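Countertop

2 min read

A countertop is a raised, flat, horizontal work surface, most often found in kitchens, bathrooms and workshops. It is usually supported by cabinets and set at a height that suits a standing adult.
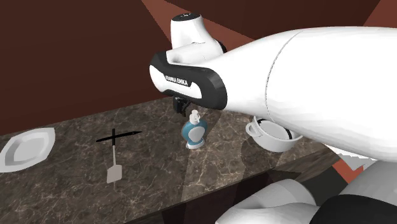
Common materials include natural stone, wood, tile, concrete, stainless steel and plastic laminate. Granite and marble are cut from quarried slabs, commonly 2 or 3 centimeters thick, and polished on the upper face. Marble is softer than granite and is etched by acids such as lemon juice and vinegar. Laminate consists of layers of paper and resin bonded to a core board.

The front edge may be square, rounded or beveled. Where a countertop meets a wall, the joint is normally sealed with caulk, and a strip called a backsplash may be fitted above it. Openings for sinks are cut at the shop or on site.

Natural stone is porous to varying degrees and is often treated with a sealer. Wood tops are oiled or varnished, and light scratches in an oiled top can be sanded out.

See also: Backsplash, Butcher block, Terrazzo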